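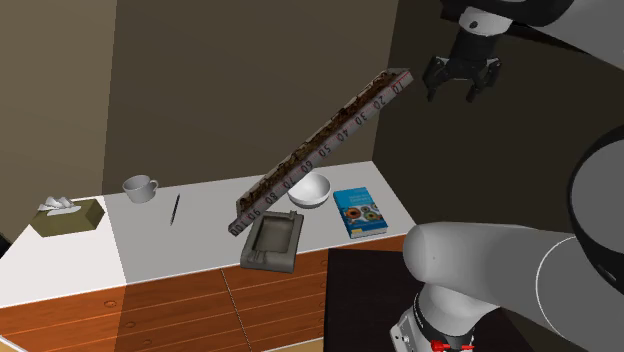
Scale and counter, simulated view.

Network Monitoring and Capture Points: Inspection Checklist with Comments
Getau site, wired and wireless segments

Scope

This checklist applies to every point on the Getau network where traffic is mirrored, tapped or recorded. It covers the access switches, the two capture hosts, the wireless controllers and the storage volume on which capture files are held. It does not cover endpoint protection or the telephone system, for which separate checklists are issued.

The inspection is carried out in July and again after any change to the core switches. Items are marked Satisfactory, Attention or Not applicable. An item marked Attention must carry a comment. Comments from the present inspection are recorded under the item to which they refer.

Section 1. Authorization

1.1 A written authorization exists for each active capture point.
Satisfactory.

1.2 The authorization states the purpose of the capture, the segments concerned and the date on which it lapses.
Attention. The authorization for the Prasa segment states purpose and segments but gives no lapse date. It is to be reissued with a date before further captures are taken.

1.3 Staff on the affected segments have been notified in accordance with the acceptable use policy.
Satisfactory. The notice is displayed on the staff intranet and at first login.

1.4 Captures requested by an outside contractor are countersigned by the network office.
Satisfactory. Wyss is the only contractor with a current request.

Section 2. Capture hosts

2.1 Each capture host is in a locked cabinet and its console is locked when unattended.
Satisfactory.

2.2 The management interface is on the management VLAN and is separate from the capture interface.
Satisfactory.

2.3 The capture interface has no IP address assigned and does not respond to ARP requests.
Attention. The second host had picked up an address by DHCP on its capture interface. The address was released and the client disabled on that interface during the inspection. The build instructions are to be amended so that the client is disabled at installation.

2.4 Packet capture is run under a dedicated group with the minimum capabilities needed. The analyzer's graphical interface is not run as root or administrator.
Satisfactory on the first host. Attention on the second, where two accounts remain in the local administrators group from the original installation. Remove both.

2.5 The operating system, the analyzer and the capture driver are at the current supported release.
Attention. The capture driver on the second host is one release behind. Updating the analyzer does not always update the driver, and the two versions are to be recorded separately in the asset register.

2.6 The system clock is synchronized with the internal time server, and the offset is less than 50 milliseconds.
Satisfactory on both hosts. Where captures from two hosts are to be compared, the offset of each is to be noted in the capture log.

Section 3. Mirror ports and taps

3.1 Every mirror session configured on a switch appears in the register, and every entry in the register corresponds to a configured session.
Attention. Switch port 197 on the Asteo distribution stack was configured as a mirror destination with no entry in the register. Nothing was connected to it. The session has been removed and the running configuration saved.

3.2 Mirror destination ports are labelled at the patch panel and are not patched to a wall outlet.
Satisfactory.

3.3 The combined rate of the mirrored sources does not exceed the capacity of the destination port.
Attention. The mirror session on the Prasa uplink copies both directions of a full duplex link to a destination of the same speed. Under load, frames will be discarded by the switch and the capture host will have no record of them. The drop counter on the host cannot be relied upon for this purpose; the switch interface counters must be read. Mirror one direction only, or move the destination to a faster port.

3.4 Passive taps are fitted with both power supplies where the model provides for two.
Not applicable. The taps in use are unpowered.

3.5 VLAN tags are preserved on the mirrored traffic where the authorization covers more than one VLAN.
Satisfactory.

Section 4. Filters and capture settings

4.1 A capture filter is applied wherever the authorization is limited to particular hosts or protocols. A display filter is not accepted as a substitute.
Attention. One saved profile relied on a display filter alone. The resulting file contained all traffic on the segment, including traffic outside the authorization. The file has been deleted and the deletion entered in the log. The profile has been corrected.

4.2 Ring buffer settings are applied to any capture left running unattended. The maximum is 300 megabytes per file and 50 files per capture.
Satisfactory.

4.3 The snapshot length is set to the shortest value that serves the purpose. Where only headers are needed, payloads are not retained.
Satisfactory. Header captures are presently truncated at 400 bytes, which allows for tunnelled traffic.

4.4 Name resolution by external DNS is turned off in the analyzer during live capture.
Satisfactory.

4.5 Promiscuous mode is enabled only where the authorization calls for it.
Satisfactory.

Section 5. Wireless capture

5.1 Monitor mode adapters are stored in the network office and signed out.
Attention. The sign-out sheet was last completed on a Monday, with no time of return entered. The adapter was in its drawer.

5.2 Captures are restricted to the organization's own network names. Frames from neighbouring networks are filtered out at the time of capture or removed before the file is stored.
Satisfactory.

5.3 Wireless keys are not saved in the analyzer's preferences on any shared machine.
Satisfactory.

Section 6. Storage and retention

6.1 Capture files are held on the encrypted volume only, and no copies are kept on desktops, portable drives or e-mail.
Satisfactory for the machines examined.

6.2 Files are named according to the standard pattern: segment, host, start time, request number.
Attention. Several files carry the analyzer's default temporary name. Those that can be matched to a request are to be renamed; the remainder are to be deleted.

6.3 Access to the volume is logged, and the log is reviewed monthly.
Satisfactory.

6.4 Files supplied to a vendor for fault diagnosis are reduced to the relevant conversations, and addresses and credentials are masked.
Satisfactory. The file supplied to Wyss was checked against this item before release.

6.5 Files past their retention period have been deleted.
Satisfactory.

Follow-up

Items 1.2, 2.4 and 3.3 are to be corrected before the next capture on the segment or host concerned. All other items marked Attention are to be closed by the end of the month following the inspection. The completed checklist is kept with the mirror session register in the network office, and a copy is sent to the privacy office.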